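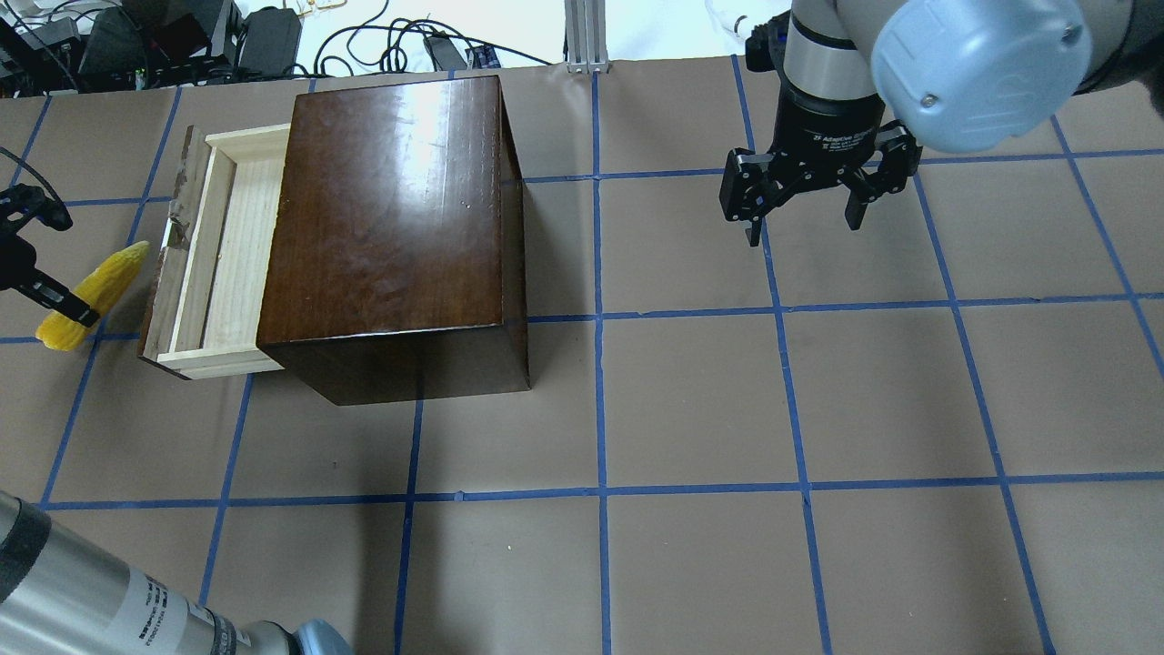
The box on the gridded table at Maltham, drawer open to the left, with the yellow corn cob beside it.

Maltham workshop adds drawer box to its small furniture tests

August - By Danish Abbasi

The Maltham test room has added a small wooden drawer box to the set of household pieces it uses for storage trials. The box is dark brown with a glossy top, and it has a single drawer with an unfinished pine interior. It was supplied by Bangash, a secondhand furniture dealer in Fondholm, and carries the stock number 612.

Trials are run on a tabletop covered in tan-brown paper. Strips of blue tape divide the paper into squares, so that the box can be put back in the same place between runs. Position matters more with a light piece than with a heavy one. A drawer that sticks will drag the whole box with it, and the shift shows up against the tape.

The drawer front is grayish-brown and weathered, with a rough, chipped upper edge. Maltham has decided to leave it that way. Sanding the edge would change the grip, and most drawers in daily use have some wear at that point. The finish on the top of the box will also stay as it is.

Each run has the same order. The drawer is opened, an item is placed inside, the drawer is closed, and the position of the box is checked against the grid. Items come from a tub of play food bought for the purpose, the corn cob among them. Play food was picked over real produce for a practical reason - it keeps its shape and weight over a long series, and it leaves nothing behind on bare pine.

The schedule calls for 992 runs, split into 2 blocks. The first block uses the drawer dry. For the second, the runners will be rubbed with plain candle wax, a common home fix for wooden drawers that bind. Results will be listed by block, with any run in which the box moved more than half a square marked separately.

A second piece, a low cabinet from the Pirnik line, is due to join the set once the drawer box series is finished. It has a hinged door and will need a larger grid. The test room closes to visitors at 1730 on working days.

Contact the newsroom | Copyright Maltham | Back to top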